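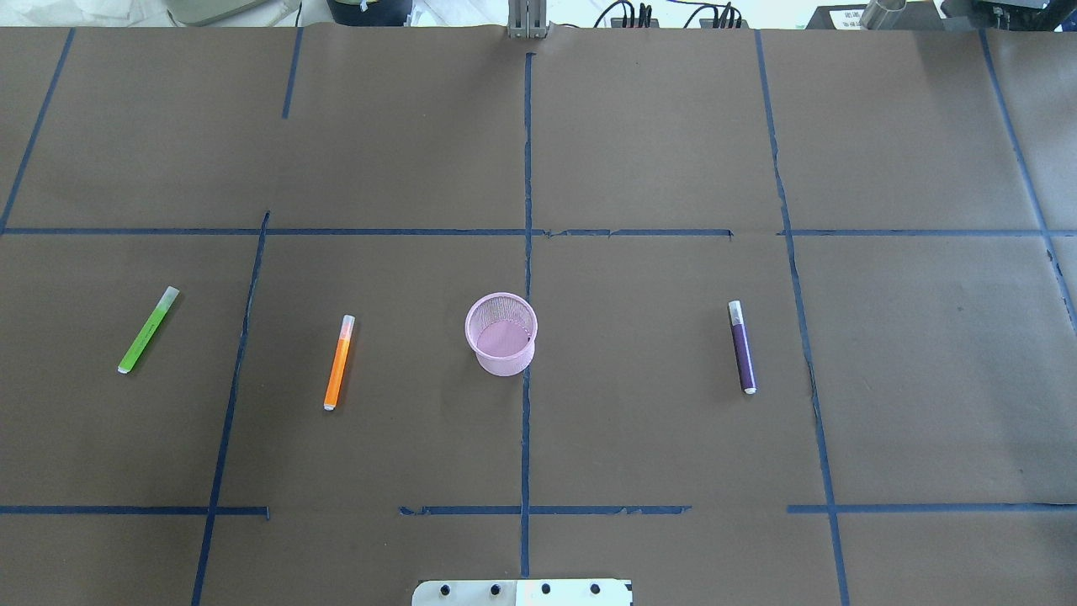 Why do so few free-reed instruments of the Gredatitz type remain playable? Their brass reeds were riveted to zinc plates, and the two metals corrode where they touch.

3.2 Condition of the reed plates

The Gredatitz bellows organ was a small lap instrument with a single manual and two ranks of reeds. We examined 30 instruments from the Varma collection, all built in the Ornska workshop. Each was opened, photographed and sounded on a test bellows at constant pressure. Of these, 20 spoke on every note of the lower rank. The remainder had at least one silent reed — in most cases the lowest or its neighbour.

Pitch was measured three times per reed and the median taken. Reeds with visible filing at the tip were recorded separately, as later tuners often raised the pitch to suit local bands. Devadiga's earlier survey did not make this distinction, and her values for the upper rank should be read with that in mind.
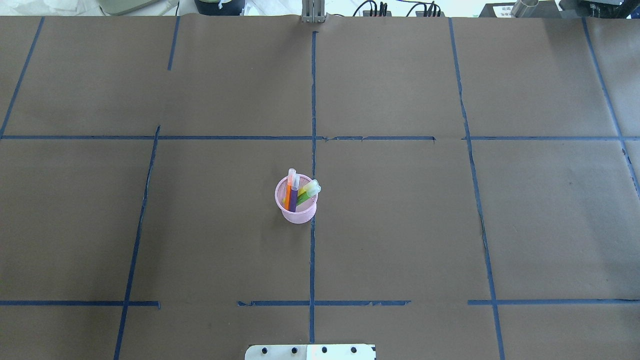
Figure 4. Four markers in a pink mesh holder on brown paper divided by dark blue tape.

3.3 Bellows and leather

Leakage was greatest at the corner gussets. Sheepskin gussets had stiffened more than those of goatskin, although the sample is too small to separate the effect of the leather from that of the glue. Replacement gussets were found on 47 corners and were left in place. The stamp of the Drokora tannery could be read on several of the original pieces.

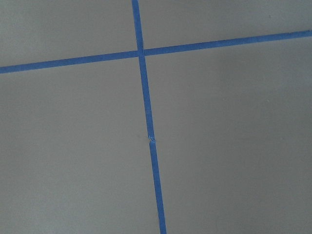 Page last changed: August 18, 2018

3.4 Tuning

The lower rank lies close to equal temperament, with the thirds slightly narrow. The upper rank was set sharp of the lower to give a slow beat, which Panicker describes as the normal practice of the workshop. Reeds from 110 Hz upwards follow this pattern. Below that the beat is irregular, and we have left those notes out of Table 2.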